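The Last Reel at the Plultard

I got the job at the Plultard because I was the only one who showed up for the interview. It was a single-screen movie house on the edge of a town called Hivon, 156 seats, and on Friday nights it ran whatever the owner could get cheap. Mostly car chases. Mostly cars going off cliffs, which she loved, and which she would come down from the office to watch, eating peanuts out of her coat pocket.

My second week there she handed me a film can with OLLA written on the lid in grease pencil.

"Run that after closing," she said. "Tell me how it ends."

I asked her why she didn't just watch it herself. She said she had, five times, and went home.

So I sat up in the booth with a cold slice of pizza and ran it. No titles, no music at first, just a gray coupe on a desert road and a woman driving it with one elbow out the window. The radio says gasoline is illegal as of midnight. She looks at the gauge. She turns the radio off. I thought, okay, I'm in!

For an hour it was the best thing I'd ever seen. There's a helicopter that follows her and never comes any closer. There's a kid at a truck stop who sells her a map of a state that doesn't exist. There's a long bit in a motel where she just sits on the floor and listens for engines, and I swear I quit chewing.

Then, with the coupe doing 100 toward a roadblock, the film ran out. White screen. Flap, flap, flap.

I drove home at two in the morning well under the speed limit, looking for helicopters, and didn't sleep much.

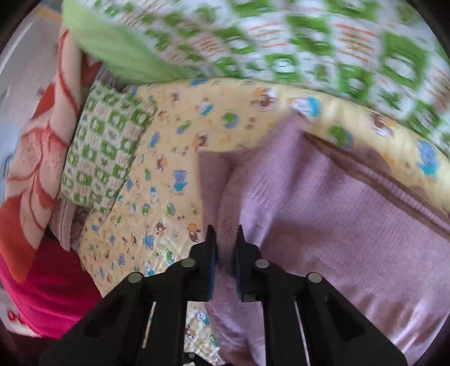 Lavender and yellow, the morning after.

The next day I told her there wasn't an ending.

"Sure there is," she said. "What do you think happens?"

I said she goes through the roadblock. Obviously. She gave me a look like I'd ordered a salad at a ball game, and told me to run it again.

I ran it again. This time I noticed the odometer. You see it twice, once at the start and once right before the end, and it's the same number both times - 565. All that road, all those gas stations, and the car hadn't gone a mile. I rewound it and checked. Then I went down and sat in the front row with the lights on for a while.

When I told her about the odometer she finally sat down. She said the director was a man named Bednarek, that he'd made the one picture and gone into the carpet business, and that he'd once mailed her a postcard with no message on it, only a drawing of a gas gauge on full.

"So she never left?" I said.

"Or she's not done yet," she said, and offered me a peanut.

I took the can home that night. I wasn't supposed to. I put it on the kitchen chair and ate my dinner across from it, like company.

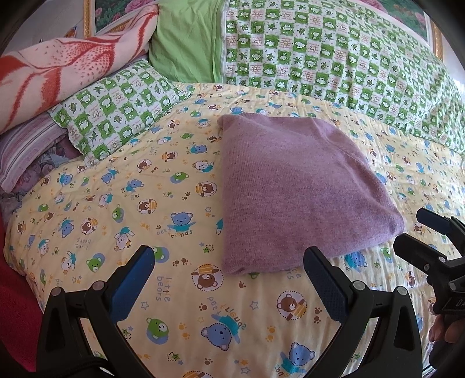 Saturday

I called in sick, which was a lie, and filled up my tank, which took the last of my paycheck. The can rode up front with me. I set the trip counter to zero and got on the highway going west, elbow out the window, radio off.

Past the grain elevators I looked down at the counter. Zero. I tapped it with my knuckle. Still zero.

Somewhere behind me, pretty far up, I could hear a helicopter.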